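4. The bun task
September – by Subira Nyaga

I built the two-arm setup, which I call Pledow, in our shared workshop in Erkance, and I wanted a test with soft food in it. Moving steamed buns to a plate sounds easy until you see how little room the fingers get. I put the steamer in the middle of the table and the plate to its right, within reach of the right arm.

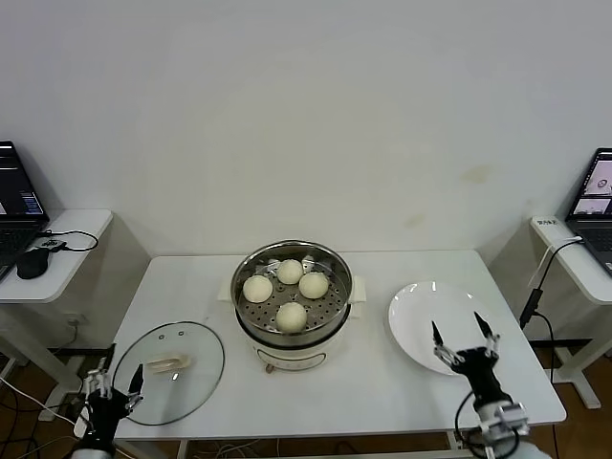
Figure 4. Table layout with four buns in the steamer, the glass lid off to the left and the plate still empty.

The spacing of the buns matters more than I expected. My first grip was so firm that it left dents, so I spent 2 evenings turning the force down. I also tried fewer buns – three on the tray, with open space toward the back – and kept the plate on the right.

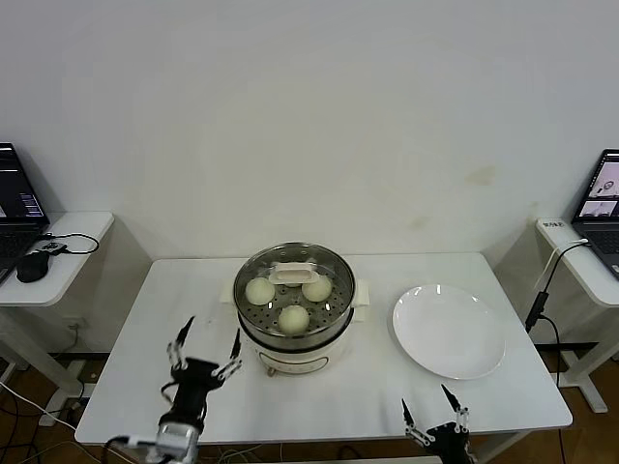

4.1 What the wrist camera adds

From the head view I can plan the reach, but I can't judge the last bit of it. A camera at the wrist puts both fingertips in view, so I can check the opening against the pot before going in. It also picks up my laptop, and I crop that side out before training.

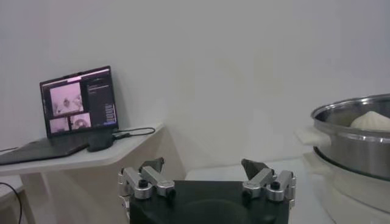

Figure 5. Wrist view with the fingers open and a bun just showing above the steel rim.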